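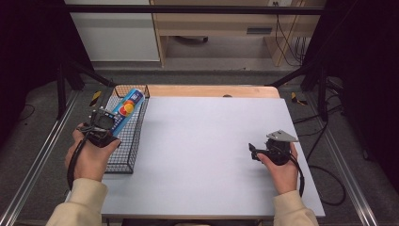

Station inspection checklist, hand-held gripper benches, revision 6. It replaces revision 5, which had a line for everything except the things that go wrong. Walk each bench with it before the first session and write something in the comment field, even if the something is "fine." Most of our trouble lives at floor level and wrist level, so start there: a cable from each gripper should run down past the wrist with enough slack to reach the far corner of the basket, and a cable lying in a wide loop on the carpet beside the rail gets written up whether or not anyone has tripped on it. The basket itself may overhang the board onto the wood at the far end, as it does in the bench photo, but see item 7 before you get comfortable.

Site: Kirwood, bench room
Inspector: Hollis Pettigrew
Reviewed by: Anathi Oosthuizen
Date: 18 May 2022

Marks: OK, FIX (may run, repair by end of shift), STOP (may not run).

FLOOR AND FRAME

1. Walkway on both sides of the bench clear to the curtain. OK
Comment: Clear. A coat was on the floor behind the curtain and has been returned to its owner with a look.

2. Floor cables routed along the outside of the rail and taped down. FIX
Comment: The right-hand run has come loose again. The tape we buy sticks beautifully to itself. Asking for the low-profile cover we were promised in January.

3. Striped floor markers present, flat, no lifted ends. OK
Comment: Present and flat. Please stop using them as a place to stand. They mark where the stand legs go.

4. Stands do not rock when pushed at shoulder height with one hand. OK
Comment: One hand. The old wording said "firmly" and two people interpreted that firmly.

5. Rail end covers fitted, no sharp edge within reach of a seated or standing operator. FIX
Comment: One cover missing, near end, left side. It is in the parts drawer, where it has been very safe.

WORK SURFACE

6. Board flat on the table, no lift at the corners, does not slide when leaned on. OK
Comment: Does not slide. The non-slip mat underneath is due for replacement at 440 hours and the log says we are there, so order one now.

7. Anything overhanging the board is stable when loaded at the overhanging end. OK
Comment: Tested with a full can at the far end of the basket. Did not tip. Anathi asks that we test with the can we are going to use, because the empty one from the recycling passes everything.

8. Surface wiped, no residue, no pencil marks. OK
Comment: Wiped. If you need to mark a start position, use the overlay sheet. The eraser leaves a gray smear that somebody will later ask me about.

9. Only the items on the session sheet are on the board. OK
Comment: Coffee is not on the session sheet. Coffee has never been on the session sheet.

GRIPPERS

Do left and right separately. A tool passes by itself, and "same as the other one" is not a comment.

10. Jaws open and close through full travel with no catch or grinding. OK / OK
Comment: Both smooth. Left was regreased last week with the Lemance compound and no longer sounds like a pepper mill.

11. Finger pads seated, no play when twisted between thumb and forefinger. OK / FIX
Comment: Slight play on the right tool. Snugged the screws by hand and tagged it for the torque driver.

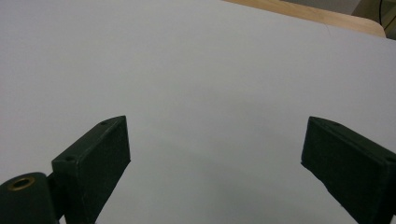
The driver lives on the Kasprzak hook by the door and goes back on that hook. If it isn't there, the item is FIX and stays FIX. Do not substitute the hex key on your keychain, however attached to it you are.

12. Pad faces clean, no chips, no adhesive. OK / OK
Comment: Clean. Solvent is not needed for this. A damp cloth is needed for this.

13. Inserts and bushings flush, none proud of the housing. OK / OK
Comment: Checked with a fingernail, which I accept is not a calibrated instrument.

14. Top plate and mounting frame tight, no rattle when the tool is shaken gently. OK / OK
Comment: No rattle. Keep the other hand under it.

15. Cable strain relief holds under a light pull, jacket undamaged at the exit. OK / OK
Comment: Good on both. Spare cable 471 was found with a nick in the jacket and has been cut in half so that it can't make a comeback.

OPERATOR

16. Loose cuffs pushed back or banded before picking up a tool. STOP until done
Comment: This is the line people argue with. A soft sleeve bunched at the wrist is comfortable and also sits next to a moving linkage. Bands are in the tray. They are ugly and they are free.

17. No rings, watches or lanyards. OK
Comment: OK after a short conversation.

18. Operator can put both tools down within reach, without stretching and without looking for a spot. OK
Comment: Fine with the basket to the left. If you rearrange the bench, redo this line with the person who will be using it. I am taller than most of you and my reach proves nothing.

19. Break taken at the interval on the session sheet. Not checked
Comment: Can't be inspected before the session starts. Moving it to the end-of-day sheet in the next revision, as Anathi has asked me to do twice.

PAPERWORK

20. Previous inspection sheet read and open items carried forward. OK
Comment: Item 5 carried forward. So was item 2.

21. Sheet scanned to the Clulance folder under the bench number. FIX
Comment: Scanner is out of toner, which should not matter to a scanner. Ticket raised.

Result: bench may run once item 16 is cleared with the operator. Items 2, 5, 11 and 21 open, to be closed by end of shift. Initial next to each one when it's done, in pen.

H.P.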